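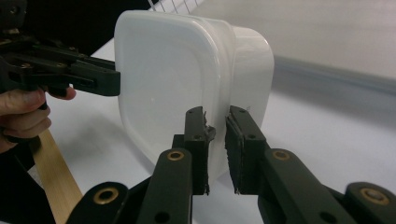
A translucent white plastic food container with rounded corners.

Home Meals in Grernham: An Interview with Kimie Murakami

Published 14 Jul 2019

The Grernham Home Meals Service delivers a hot midday meal and a cold supper to residents who are unable to shop or cook for themselves. In June the service moved its kitchen from the old school building on Hajdu Street to larger premises in the Bornar district. Kimie Murakami has directed the service for six years and previously managed patient meals at a regional hospital. She met with the editors of this bulletin in her new office to discuss the move, the menu, and the plans for the coming winter.

At present 403 residents are enrolled. Most were referred by a physician or a hospital discharge office, although any resident may apply directly. Ms. Murakami noted that the direct route is not well known. "People assume that they need a letter," she said. "They need to fill out two pages, and if the two pages are a difficulty, we will fill them out over the telephone. The average applicant has been struggling with meals for some months before we hear from them, and I would like that to be a matter of days."

Asked what had prompted the move, she pointed first to the cold storage. The Hajdu Street kitchen had been built to serve lunch to 200 schoolchildren, and its walk-in refrigerator had never been enlarged. "We were taking deliveries every morning because there was no place to put two days of food," she explained. "If the produce truck was late, the soup was late, and then every route was late. In Bornar we take produce three times a week. The cooks start at five instead of four. They have been very gracious about the move, and I believe the extra hour has something to do with it."

The new kitchen also has a separate room for special diets. Meals for residents with food allergies were formerly prepared at the end of the shift, after the counters had been cleared and washed. They are now prepared in their own space, with their own utensils, under the supervision of the service's dietitian, Usa Sitthichai.

Ms. Sitthichai joined part of the conversation and described the work of revising the menu. The service had been repeating a two-week cycle of dishes, and residents had let it be known that they were tired of it. "The comment cards were quite direct," she said. "One gentleman wrote 'Turkey again' on eleven cards in a row. We went to a five-week cycle in the spring, and turkey now appears twice." She added that texture is as important as flavor to many residents, particularly those with dental problems, and that softer dishes are no longer limited to the puree menu. Braised greens, lentil stew, and baked fish have all been well received. The barley salad was withdrawn after one trial.

Salt remains a point of disagreement. The kitchen follows the standard low-sodium guidance it receives from the county, and Ms. Sitthichai supports it, but she acknowledged that a meal left on the plate does no good to anyone. The cooks now rely more on lemon, vinegar, dill, and toasted onion. "I have had calls from people who are certain that we went back to using salt," she said. "I take that as a compliment to the kitchen."

Each meal is delivered with a printed card giving the name of the dish, the date it was prepared, and instructions for reheating. The cards were redesigned last year in larger type by Lilla Bárány, who coordinates the delivery routes. Ms. Murakami described food safety in the home as the area in which the service has the most still to do. Drivers are asked to remind residents that the cold supper should go directly into the refrigerator and that anything not eaten by the following evening should be discarded.

"People of a certain generation do not throw food away," Ms. Murakami said. "My own mother would not. We have tried to be respectful about it. Some residents told us that the portions were too large for them and that they were saving half for later, so we introduced a smaller portion. In the first survey after that change, 367 residents responded, and the great majority were content with the size they were receiving. That was a better result than another leaflet would have brought."

The service operates 20 delivery routes. Ms. Murakami spoke at some length about the drivers, who are often the only visitors a resident sees on a given day. Drivers receive training in what to do if a resident does not come to the door, and the dispatch desk keeps a list of relatives and neighbors to call. The routes are kept as stable as possible so that residents and drivers come to know each other. "When we have to change a driver, we hear about it," she said. "I would be worried if we did not."

Two matters are under review for the winter. The first is an emergency shelf box, containing several days of meals that require no cooking, which would be delivered ahead of the first heavy snow. The second is an extension of service to Grorinport, where residents have until now been served by a church kitchen that is open only on weekdays. Discussions with the town are continuing, and Ms. Murakami declined to give a starting date. "We would need one more van and a second refrigerator at that end," she said. "I do not want to promise a meal that arrives at three in the afternoon."

Residents of Grernham who wish to apply, or to apply on behalf of a family member, may request a form at the town library or from the service's office in Bornar. The office is open on weekdays from eight until four.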